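3.2 What the fellows did after they went home

I should say up front that I came to this part of the study with a hunch. I'd run newsroom exchanges myself before Jagadeesh Shetty and I started the Fernow project, and I always figured the big payoff was the skills – the editing, the data work, the long afternoons learning how to file a records request. So when we sent our survey to 1,000 former fellows, I loaded it with skills questions. We got 601 usable replies, and people skipped those questions more than any others, which was a bit humbling!

What they wanted to talk about was who they still called. A radio producer placed at the Ulia station wrote almost a full page on her old desk editor, and one line on the audio software she'd been sent there to learn. Jagadeesh read the open answers first and kept forwarding me bits like this until I gave in and we recoded the whole set (the codebook dated 12/04/2021 is the one we used for everything in this section).

Once we'd done that, the pattern was pretty easy to see. Around 300 people had been in touch with their host newsroom during the past year, and they were much more likely to have published something with a foreign partner. I'm not saying the contact caused the stories. It could easily run the other way, and outgoing reporters probably do more of both. The survey can't sort that out, and Agustina Ulloa, who handled our follow-up calls, thinks it's a mix.

Her calls covered four host newsrooms. Urquijo was the odd one, with hardly any contact after September, when the editor who ran the placements left and the mailing list went with him.

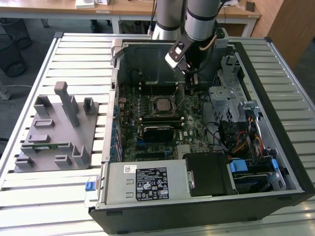 Figure 4. Robot arm and gripper over an open desktop computer tower.

Did the length of the stay matter for keeping in touch?

Less than we expected. Fellows on short placements at Nernura kept up with their hosts about as well as people who stayed a whole season, as long as they'd had one assigned editor the entire time. Fellows who got passed from desk to desk tended to drift off, and a longer stay didn't seem to help them much. We come back to the assigned editors in 3.3, where the call notes are quoted at more length.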